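Trendport Home Help > My tickets > Ticket 887

Subject: Lid won't stay down on small green container, and the basket is wobbling
Product: Biltberg lidded food box (small, lime) and Trekholm wire basket (white)
Status: Waiting for your reply

Message 1 – from customer

Hi! I ordered the Biltberg food box and the Trekholm wire basket together back in March, and I've been using them as a pair (the boxes live in the basket, the basket lives in the fridge, everybody's happy). Well, mostly happy. The lid on the small box has started popping up at one corner, usually overnight, and I've had dried-out rice more than once because of it.

The basket problem is smaller. When I put it on a shelf it rocks a little, front to back, and I can't tell if the basket is bent or my shelf is. I took both things over to a proper table to have a look at them away from the fridge. My order number ends in 262 if that helps.

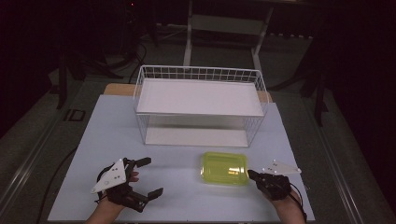 Message 2 – from Trendport support

Thanks for getting in touch, and sorry about the rice. Could you try these before we send any parts?

1. Wash the lid and the box in warm soapy water and dry the rim completely.
2. Set the box on a flat surface and press the lid down at all 4 corners, then along the sides.
3. Check the base of the box for warping, especially if it has been in a dishwasher or microwave.
4. Put the empty basket on a hard, level table and push gently on each corner.

Let us know how each one goes.

Message 3 – from customer

OK, I did the whole list on Wednesday evening, so here goes.

Step 1, washed and dried. I used an old toothbrush to get into the groove under the lid and there was definitely some gunk in there (tomato sauce, I think – it gets everywhere). I felt a bit silly for not having checked that before writing to you.

Step 3 I did out of order. I don't own a dishwasher but I have microwaved leftovers in these, so I was worried. I went over the green plastic looking for white patches or a bulge.

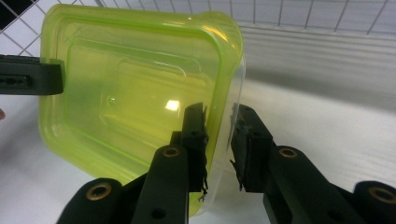
I also tried the spoon handle trick I saw on another thread here, where you lay the handle across the plastic and look for daylight under it. I could get the handle to rock a tiny bit in one direction, but it was so slight that I may have been doing it myself. No cracks that I could find with a fingernail either.

Step 2, I pressed the corners first like you said, and then ran my thumb down both long sides. I'd always just smacked it in the middle with my palm! Doing it your way I got a nice click all the way along.

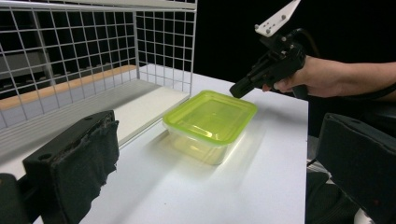 The box with its green lid on, wire grid behind

I left it like that overnight with a damp paper towel inside, and in the morning the lid was still down and the towel was still damp. I'm going to give it another 2 nights with real food before I call it fixed.

Step 4 took about ten seconds. I cleared a good stretch of white tabletop so nothing could get under the wires, put the basket down, and pushed on each corner. No rocking. I turned it around and tried again and got the same thing. So I guess it's my fridge shelf, which does have a dip toward the back where the old milk jug used to sit. 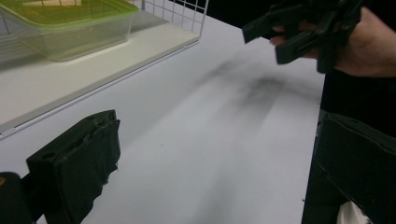 Message 4 – from Trendport support

Great, thanks for being so thorough. A dirty groove is the usual reason a lid lifts at one corner. Please let the box cool before you close it, as warm steam can push a lid up too. For the shelf, a thin rubber mat under the basket should stop the rocking.

We'll leave the ticket open until you've had your extra nights with it.

Message 5 – from customer

Will do! One more question while I've got you – do the lids from the Raju boxes fit these? I have a couple of spares in the drawer and they look like the same size, but I don't want to force one on and stretch it.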